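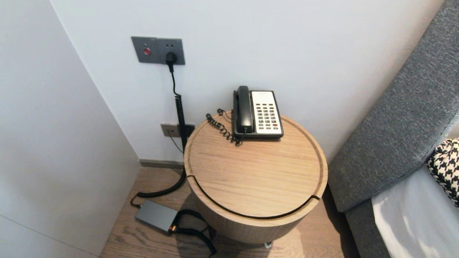

Bedside table with telephone.

Oltwood Guest Residence: Frequently Asked Questions

Home > Your Stay > Frequently Asked Questions
Last updated Thu 23 July

The answers on this page apply to all individual and group stays at the Oltwood Guest Residence in Cladlow. Guests attending a course or meeting at Bjarnason Hall should also read the joining instructions issued by their event organizer. Where the two differ, the joining instructions apply.

Reservations

Who may stay at the Residence?

The Residence is open to course participants, visiting speakers, relatives of current students at the Cladlow colleges, and members of the public. Between the first Monday of December and the end of that month, priority is given to course participants and their families. Members of the public may request a room for those dates and will be placed on a waiting list.

How do I make a reservation?

Reservations are made through Plostura, the online booking system used by the Residence and Bjarnason Hall. You will need an email address and a payment card. If you are unable to use the online system, the front desk can enter a reservation for you by telephone or in person. The rate is the same in each case.

I booked through Plostura but have not received a confirmation. Is my room held?

A room is held only when a confirmation number has been issued. Please check your junk mail folder first. If no message has arrived by the following business day, contact the front desk with the name and arrival date used on the booking. Please do not submit a second reservation while the first is being traced. Duplicate bookings are charged separately until one of them is withdrawn.

Can I reserve a particular room?

Guests may request a floor, a room facing the garden, or a room near the elevator. Requests are noted on the booking and met where possible. They are not guaranteed. Accessible rooms are assigned first to guests who have stated a need for one.

What is the cancellation policy?

Individual reservations may be canceled without charge up to 7 days before arrival. After that time, the first night is charged. Guests who do not arrive and do not notify the Residence are charged for the first night, and the remaining nights are released.

Group reservations are covered by the terms in the group agreement.

Arrival and Departure

What are the check-in and check-out times?

Check-in opens at 3:00 p.m. and check-out is by 10:30 a.m. Late check-out may be arranged at the front desk on the evening before departure, depending on the next day's arrivals.

What identification is required?

All adult guests must show government-issued photo identification at check-in. Guests under 18 must be accompanied by a parent, guardian or authorized group leader. Group leaders should bring the signed rooming list even if a copy has already been sent electronically.

What if I arrive after the front desk has closed?

The front desk closes at 11:00 p.m. Guests who expect to arrive later must notify the Residence by 6:00 p.m. on the day of arrival. An entry code and room number will then be sent to the telephone number on the booking. Registration is completed the next morning.

May I leave luggage before check-in or after check-out?

Yes. Luggage may be left in the storage room beside the front desk on the day of arrival or departure. Each item must carry a tag with the guest's name. The Residence does not accept cash, jewelry, medication or perishable food for storage.

Your Room

What is provided in each room?

Each room has a private bathroom, bed linens, towels, a desk, a wardrobe and wireless internet access. Irons, extra blankets and travel cribs are available on request. Cribs should be requested at the time of booking, as the supply is limited.

How do I use the room telephone?

Dial 315 to reach the front desk. Calls between guest rooms are free of charge; dial the room number directly. Local calls are also free. Long-distance calls must be made with a calling card, and a connection to an outside operator is available through the front desk. In an emergency, dial 911. No prefix is needed.

Can I arrange a wake-up call?

Wake-up calls may be requested at the front desk until closing time. Please state the room number and the hour, and confirm whether the call is for one morning or for the length of your stay. Calls that are not answered are repeated once after ten minutes.
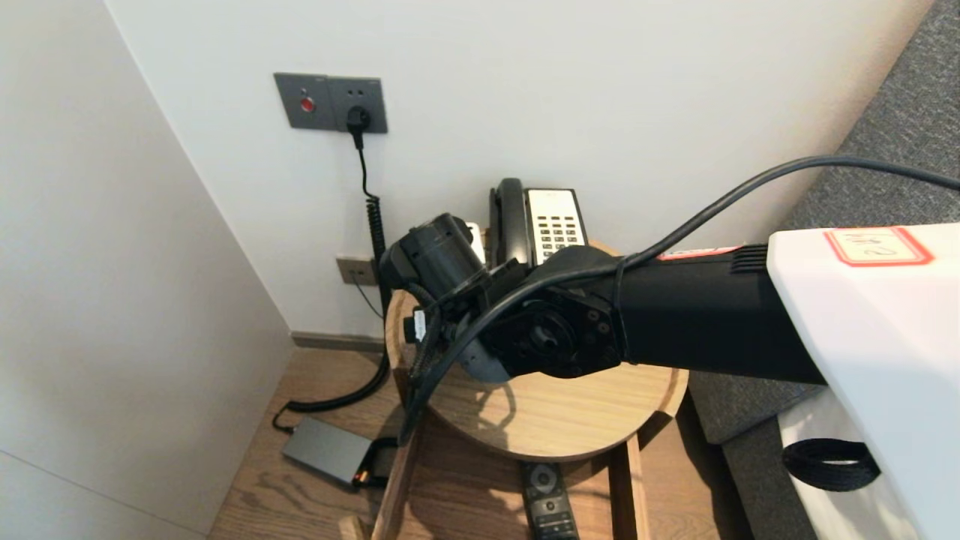
Callers from outside the Residence cannot dial a guest room directly. All incoming calls are received at the front desk and transferred. Staff will not confirm to a caller that a person is staying at the Residence. If you are expecting a call, please tell your caller the full name under which the room is booked. Messages are taken when a guest does not answer and may be collected at the desk.

How often are rooms cleaned?

Wastebaskets are emptied and towels replaced every second day. Bed linens are changed weekly during longer stays. Guests who prefer not to have staff enter the room should hang the card on the outer door handle. Rooms on stays of more than one week must be made available for cleaning at least once each week.

Is smoking permitted?

Smoking and vaping are not permitted in any part of the building, including balconies and the covered entrance. A cleaning charge of $500 is applied where there is evidence of smoking in a room. A designated smoking area is located beyond the east parking lot.

Are pets allowed?

Service animals are welcome throughout the Residence. Other animals are not admitted.

Meals and Shared Areas

Is breakfast included?

Breakfast is included for guests booked through a course at Bjarnason Hall. Other guests may add breakfast to a reservation in Plostura or pay at the dining room entrance. Breakfast is served from 7:00 to 9:30 a.m. on weekdays and from 8:00 to 10:00 a.m. on weekends.

Can the dining room meet special dietary needs?

Vegetarian and vegan dishes are offered at every meal. Guests with food allergies should complete the dietary form attached to the confirmation message and speak to a member of the dining room staff at their first meal.

May I cook in the Residence?

A shared kitchen is located on the second floor. Food kept in the refrigerator must be labeled with a name and departure date, and unlabeled items are discarded on Friday mornings. Hot plates, rice cookers and toasters may not be used in guest rooms.

Payment and Liability

Is a deposit required?

Individual guests pay for the first night when booking. Groups reserving ten or more rooms pay a deposit of $1,000, which is credited to the final invoice.

What should I do if something in my room is damaged or not working?

Please report the matter to the front desk as soon as possible, giving the room number and a short account of the problem. Guests are not charged for ordinary wear. Where damage is the responsibility of a guest, the cost of repair or replacement is added to the account and an itemized statement is provided.

How can I recover an item left behind?

Items found in guest rooms are recorded and held for 60 days. To make an inquiry, send a description of the item, your room number and your dates of stay through the contact form. Return postage is paid by the guest.

Related pages: Rates and Availability | Group Agreements | Directions and Parking | Contact the Front Desk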